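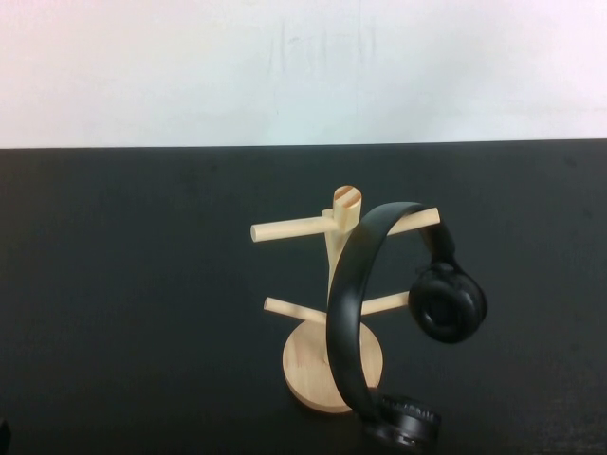 Vasylyna Zinchenko wrote back to last month's handout that she has never hung up a pair of headphones in her life, that hers live in a heap next to the keyboard, and could I please tell her what she's supposed to gain by changing. I'd like to start there tonight, because it's a fair thing to ask and I was exactly the same until a couple of years ago.

(Wait for people to sit down. Usdale library chairs are noisy.)

So, Vasylyna, wherever you are in the room: mostly you gain the desk back. Over-ear headphones are an awkward shape. They don't stack, they don't fold flat unless you bought that kind, and if you put them down on the ear pads they pick up every crumb from lunch. Hang them by the band and the pads touch nothing at all.

Now, the tree stand. Plenty of you will know it from the kitchen, where it holds mugs, and I'm very fond of it for desks. A round base, a post, a few arms at two heights, and that's the whole thing! Pale wood looks lovely on a dark tabletop, and it's easy to find when you reach over without looking, which I do all day long.

Things to say about choosing one:

Check the height first. Measure your headphones from the top of the band to the bottom of the cups and bring that number to the shop. I didn't, and my first stand, from the Narkley market, had the cups sitting on the table.

Wide base over narrow. Give it a little push in the store, they won't mind.

Smooth arm ends. Run your thumb over them. A bit of fine sandpaper fixes a rough one in a minute.

(Pass the Baert stand around here. Ask for it back, please, it went home with somebody in July.)

The spare arms will tempt you. One for the cable, fine. After that come the lanyard, the keys, the tote bag, and pretty soon you've got a coat rack. Szabolcs Magyar told me he allows himself one extra item and that his limit has held for 11 weeks, so let's give him a hand.

Cable people: loop it loosely over a lower arm. Please don't wind it tight around the post, it's hard on the plug end.

Slide about dusting. Dry cloth, arms first, then the base. Skip the furniture polish where the band rests.

If there's time, tell the Jeline drawer story. If we're past 45 minutes, go straight to questions and remind everyone the sign-up sheet is by the coffee.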